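Wovent House, shared laundry room
Appliance and room safety check, with comments

Items are marked OK, ACTION or N/A. Comments go under the item they belong to.

1. Floor clear from door to sink
OK
Mat has been moved back against the wall. Please leave it there.

2. Sockets, plugs and visible cable
OK
No scorching or cracks. Plug top on the dryer is a replacement and has been labelled.

3. Isolator switch reachable without moving anything
ACTION
Detergent tubs stacked in front of it again. Moved to the shelf. The Kometti shelf unit is rated for the weight as long as the tubs stay on the bottom two boards.

4. Washing machine, loading and unloading
ACTION
Large items are to be lifted clear of the door rim and put straight into a basket. Sleeves and cords left over the rim get caught when the door is pushed to.

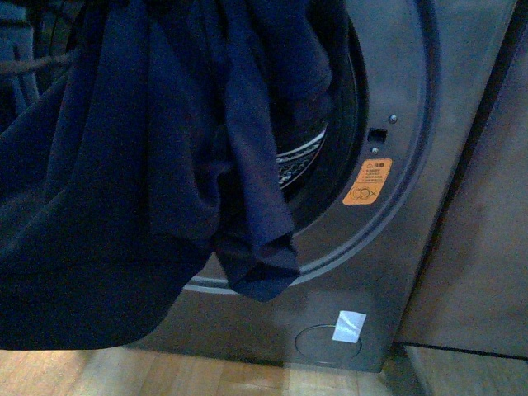 The same goes for bedding. The notice by the door covers this but the print is too small, so a bigger one is on order from Hendari. Until it comes, staff should mention it to new residents at induction.

5. Inlet hoses and valves
OK
Hoses changed in March. Slight limescale on the cold valve, no drip on the tissue test. Look again next time.

6. Drain hose secured
OK
New clip fitted. The old one had gone brittle.

7. Machine level and not moving on spin
OK
Run empty at the 400 setting, then at full spin. Front left foot needed a quarter turn. Lock nut tightened afterwards.

8. Drum and door seal
OK, with comment
Fingers run round the inside of the seal for coins, hairpins and grit. Two pence piece and some fluff removed. No splits felt. Check the bottom of the drum before every load, as dark items are easy to miss against the seal and end up going through a second wash with someone else's whites. 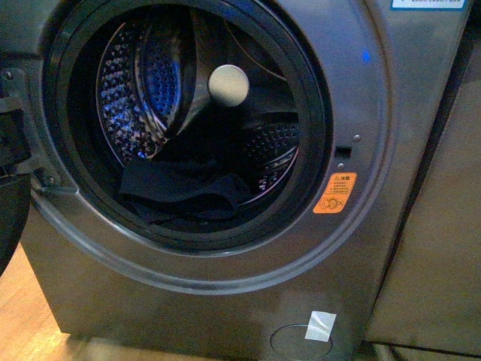

Desjardins Court, May 9, 2026

Remaining items were done on the return visit, after the lights had been seen to.

9. Door hinge and catch
OK
Closes without lifting. Residents should not lean on the open door or hang wet things from it.

10. Pump filter
ACTION
Cleaned out. Cap is stiff and needs a new seal. Part ordered. Towel to be kept by the machine in the meantime.

11. Lint filter, dryer
ACTION
Full. This is the third visit in a row. It has to be emptied after each use.

12. Ventilation
OK
Room reading was 27 degrees with the dryer on and the fan running. Fan grille dusted.

13. Lighting
OK
Both tubes replaced.

Actions still open: items 3, 4, 10 and 11. Item 10 to be closed within 2 weeks of the part arriving. Copy of this sheet to go in the folder behind the door.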